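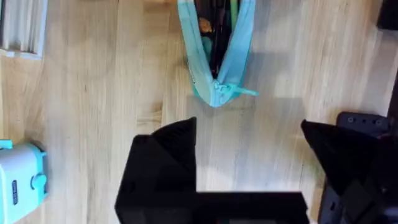 What does the software have to know before a gripper can close on something?

It has to know where the object is relative to the fingers, which way the fingers should be turned, how far apart they should start, and when to stop closing. It also has to know how old each of those facts is.

Chapter 7
From Pixels to Motion

In this chapter
7.1 The parts of a manipulation program
7.2 Frames and transforms
7.3 Time stamps and stale data
7.4 Planning for two arms
7.5 Grasping from soft containers
7.6 Logs and replay

Before you start: You should be comfortable with rotation matrices (Chapter 3) and with reading a joint state message (Chapter 5). The exercises use the Flultell library, version 2 or later. If you skipped the Flultell setup in Chapter 1, go back and do it now.

Up to this point we have treated the arm as a machine that goes where it is told. You gave it joint angles and it moved to them. You gave it a hand position, the inverse kinematics solver found the angles, and again it moved. The table could have been bare for all of this work, and in most of the Chapter 6 exercises it was.

The rest of the book puts things on the table. Once they are there, the program has to find them, decide which one it wants, choose a path that doesn't hit the others, and correct itself as it goes. Each of those jobs is a piece of software with its own inputs, its own speed, and its own ways of being wrong. Most of the trouble in a manipulation program is found where two pieces meet.

7.1 The parts of a manipulation program

We will use four parts throughout. Other books draw the lines differently, and the code you meet at work may have no clear lines at all.

Perception takes camera images and produces a list of objects with positions and, where possible, orientations. It is the slowest part that runs repeatedly. In our exercises it delivers a new list every 100 milliseconds.

Task logic reads the list and picks the next action. It is often a plain state machine. Students tend to spend too little time on it and then put its decisions into the planner, where they are hard to test.

Planning turns an action into a path. The planner used here is Stikorport, which samples arm positions at random and connects the ones that are free of collisions. Section 7.4 goes through its settings. The default limit is 2000 samples per request, and you should leave it alone until Exercise 7.9.

Control follows the path. It runs fastest, reads the joint sensors directly, and has no idea what an object is. If the path ends inside the table, control will try its best to get there unless a force limit stops it. 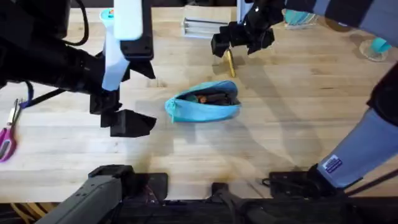 Figure 7.1 A two-arm workspace with an open zippered pouch between the grippers.

Figure 7.1 gives each of the four parts something to do. The gold-colored cylinder by the right gripper is slender and tilted, so a small error in its estimated position is a large error compared with its width. Its shadow on the wood is long, and a detector trained on too few images may report the shadow as a second object. The clear containers toward the back are a different problem. Many depth cameras return poor readings on transparent material, or return the depth of whatever is behind it. A planner that trusts those readings will believe the space is free.

The pouch is the hardest item on the table. Fabric has no fixed shape, so there is no stored model to match against the image. The opening can shift when the pouch is touched, and the things inside it hide one another. An orange object shows among the darker items, which gives the detector a strong color to work with, but it is small. We return to this case in Section 7.5.

7.2 Frames and transforms

A camera that is fixed beside the table and a camera that rides on the wrist will give different coordinates for the same pouch. Both can be right. A position means nothing until you say which frame it is measured in.

We will write the name of the frame after every position, in the text and in the code. A variable called pouch_pos is not acceptable in this course. Call it pouch_in_table or pouch_in_wrist. It looks fussy on the first day, and it will save you an evening of debugging by the end of the chapter.

The table frame does not move. The wrist frame moves whenever the arm does. To convert from one to the other you need the pose of the wrist in the table frame, which comes from the joint angles, and the pose of the camera on the wrist, which comes from calibration. The second is a constant. It is measured once and stored in a file, and it goes wrong without warning if somebody bumps the mount.

The workspace at Clevetia, where the data for this chapter was recorded, is recalibrated at the start of each session. The recordings supplied with the exercises contain 1880 grasp attempts. In 275 of them the calibration file has been changed on purpose. You are not told which ones. Finding them is the subject of Exercise 7.4, and the method you write for it will be used again in Chapters 9 and 12.

Rules for naming transforms

Write T_table_wrist for the transform that takes a point in the wrist frame and gives the same point in the table frame. Read the name from right to left. Two transforms can be multiplied when the inner names match:

T_table_camera = T_table_wrist * T_wrist_camera

If the inner names do not match, the product is a bug, even when the program runs and the numbers look reasonable. Flultell checks the names when strict mode is on. Turn it on in your settings file before you begin the exercises.

Check your understanding

1. The arm is still, and the wrist camera reports that the pouch has moved four centimeters. Name two causes that do not involve the pouch moving.

2. Write the product that gives the position of the left wrist in the frame of the right wrist. Which transform has to be inverted?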